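Camlow Colour Names

A list of 281 paint and dye colour names gathered from old hardware catalogues, with the plain-language hex value we matched to each. Valentin Aubert typed up the first 100 over a winter and I caught the bug from him!

What's in it
names.csv – name, hex, catalogue decade
notes.txt – spelling variants, including "grey" and "gray"

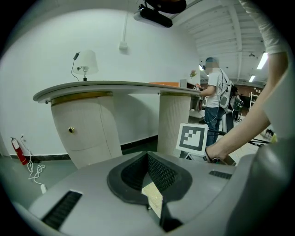 Yellows were the most fun to sort, and there are 33 of them. Old catalogues split hairs beautifully between primrose, straw and butter. I'd file the creased, pale yellow piece in the photo under primrose, though Valentin votes for straw. Corrections welcome – send them to Åsmund Öberg.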